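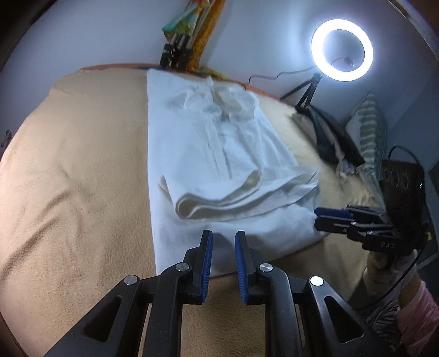
2023년 4월 22일, 옷 개기 메모

오늘은 침대 위에서 흰옷 개는 순서를 다시 잡아 봤다. 책상보다 침대가 넓어서 좋긴 한데, 베이지색 플리스 담요가 은근히 말썽이다! 옷을 당기면 담요까지 같이 딸려 와서 주름이 비스듬히 잡히고, 그러면 옷도 삐뚤어진다. 다음엔 담요를 먼저 팽팽하게 펴고 시작할 것.

순서는 이렇게 정했다. 길게 펼쳐 놓고, 아래쪽부터 반으로 접어 올리고, 가운데서 한 번 손으로 눌러 준 다음 위쪽을 정리한다. 문제는 늘 위쪽이다. 아래를 접는 데 정신이 팔리면 위에 천이 뭉친 걸 꼭 늦게 본다(나만 그런가?). 접기 전에 위쪽부터 한 번 쓸어 주는 걸로 순서를 바꿔 볼까 싶다.

링 라이트는 침대 뒤쪽에 세워 두는 게 제일 나았다. 흰 천은 조명이 정면이면 접힌 선이 다 날아가 보여서 어디까지 접었는지 헷갈린다. 전선은 벽 쪽으로 붙여 놓으면 발에 안 걸리고 편함.

Sostum 선반에 넣을 옷은 폭을 좀 더 좁게 접어야 한다. 지금 폭으로는 문이 안 닫힌다ㅠㅠ 4번 칸은 특히 좁으니까 얇은 옷만 넣기. Montoya 수납함은 아직 안 써 봤는데 두꺼운 건 그쪽이 나을 것 같다.

다음에 할 것: 소매 있는 옷이랑 없는 옷 따로 적기, 줄무늬 베갯잇도 같은 방식으로 개 보기.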